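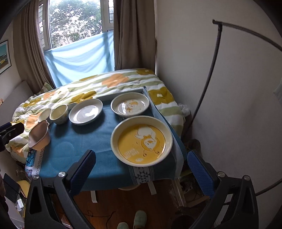 Lumturie Kneževič asked after the last call whether the hand-held demos are really worth the money compared with plain teleoperation, and if the policy is learning the task or just learning the rooms. Fair question, most of this report is an attempt to answer it. Short one this time, writing between collection blocks.

Where we are, end of May

Target for the period was 3,000 hand-held demos of table clearing in lived-in homes. We have them. Bowls, plates, cups, trays, all on whatever table the household had. 500 held back for offline checks, rest in training.

Method unchanged from the Tridotholm plan. Person carries the gripper, wrist view only, no robot in the home during collection. Pose comes from the tracking pipeline, then filtered for jumps. Filter was too strict in April, threw out good stacking runs, Juniper loosened it and we reprocessed everything. Cost us a week.

Results so far

Policy trained on mixed homes vs policy trained on one home, same number of demos. Tested on the Gorkix arm in the Vukurar flat, which neither one had seen. 100 trials each. Mixed wins clearly on single plates and bowls. On cups the gap is small and I would not put it in a slide yet. On stacking both are poor, the arm comes in too high and the top plate slides.

So for Lumturie: it is learning some of the task. Single-home policy falls apart when the tablecloth changes, mixed one mostly does not. The teleop comparison is not done, need the same rooms for both and we only have access to Vukurar untill the lease runs out.

Problems

- Shiny plates. Tracking drifts when one fills the view up close. Some 30 runs lost to it.
- Nested cups, thin rims. Pads land on both rims and the policy doesnt seem to know which one it wants.
- Calibration between the two grippers disagrees slightly. Now redone every morning at 8.

Next

Teleop baseline first. Then stacking demos with a slower approach, Mac an tSaoi have offered a second site for those. Retrain after that.

Need from you: ok to move the leftover travel money to labeling, and a yes or no on the Vukurar extension. The second one is urgent.

Juniper Esposito has the trial logs if anyone wants to go through them.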